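Plemden (motion planner)

Plemden is a whole-body motion planning and control package for two-armed mobile robots. It takes a task goal, such as a door angle or a hand position, and produces joint paths for the base, torso and both arms. The planner is used mainly in simulation, where its output is checked before it is passed to a hardware controller.

Structure

The package has three layers. The lowest, Gikbridge, exchanges joint states and commands with the simulator or the robot driver. The middle layer, Xiao, holds the collision model and the inverse kinematics solver. The top layer breaks a task into stages and selects a contact mode for each hand. Layers communicate by message queue and may be run on separate machines.

Articulated objects

Doors and drawers are treated as extra joints in the kinematic chain. Once a grasp is declared, the hand is constrained to the arc or line traced by the handle, and the base is free to move if the arm nears a joint limit. The hinge axis is read from the scene file or estimated from the first few centimetres of motion. A slip of more than 14 mm between the predicted and measured hand position ends the stage and triggers a new plan. 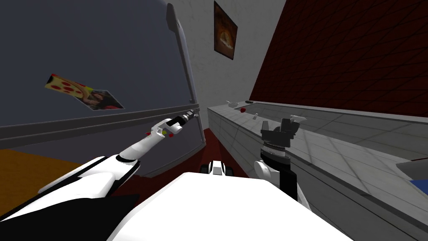
Lutfa Jayawardena
Section editor, robot software

In a kitchen scene rendered from the robot's head, the left gripper lies close to the lower end of the handle of an open refrigerator door, while the right arm is raised beside the counter. The robot's own torso and arms take up much of such a view. Plemden masks these links out of the depth image using the current joint angles, so that they are not entered in the obstacle map.

The free arm is planned second. It is given a low-priority posture goal and a clearance term against nearby surfaces, and its path is recomputed whenever the base moves.

Testing

The Clovona test set, last revised on 24 Jun 2018, contains 166 household tasks and 748 start poses. Each task is allowed up to 3 replans. Results are logged by stage, with separate codes for grasp loss, collision and solver timeout.

Limitations

Contact forces are not modelled by the planner. Door seals and sprung hinges must be handled by the force loop in Gikbridge, whose gains are set by hand for each robot. Transparent surfaces are often missing from the obstacle map.

See also

Inverse kinematics
Constrained motion planning
Self-filtering of depth images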